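Share this story
Toy library to sort its block bins by color before reopening

FLIDBRIDGE — The Flidbridge toy library will reopen its block shelves on Saturday with a new sorting system, after a month in which families could borrow puzzles and board games but no building sets.

The library, on the ground floor of the old Stistau building, stopped lending blocks in November so that the sets could be checked against their cards. Years of returns had left most of them mixed, and parents had complained of opening a bag at home and finding pieces from two or three different sets.

Krum Obradović, who runs the library, said 394 blocks were pulled from the bins, washed and laid out by color. Shape was dealt with afterward. Pieces with chips or splits were set aside, and 28 of them will not go back on the shelves.

"Color is what a 3-year-old goes by," Obradović said. "They can put the greens with the greens long before they can tell you the name of a shape."

The new starter sets are small and come with a card that asks the child to find the matching colors and put them side by side. A green cylinder goes with a green star, and two blue pieces, one of them a cube, go together. Older children can use the same pieces to sort by shape instead. 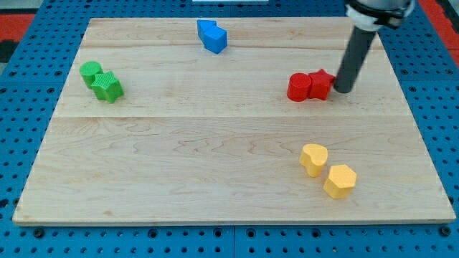

Marit, a parent who borrows from the library most weeks, would have preferred the sets sorted by shape. Her son already knows his colors, she said, and loses interest once the pairs are made. She asked whether larger mixed bags would still be available.

Obradović said they would. The library is keeping a shelf of mixed bags for children 5 and up, and those can be borrowed for two weeks, the same as before. Starter sets will go out for one week at first so that more families get a turn.

The library has 88 member families. A grant from the Xolalpa Fund paid for new cloth bags and printed cards, and the town covered the cost of shelving, up to $200.

Borrowers who still have blocks at home are asked to bring them back before Saturday, even if the set is not complete. Loose pieces can be left in the box by the front door.

Doors open at 10 a.m. Membership forms are available at the desk.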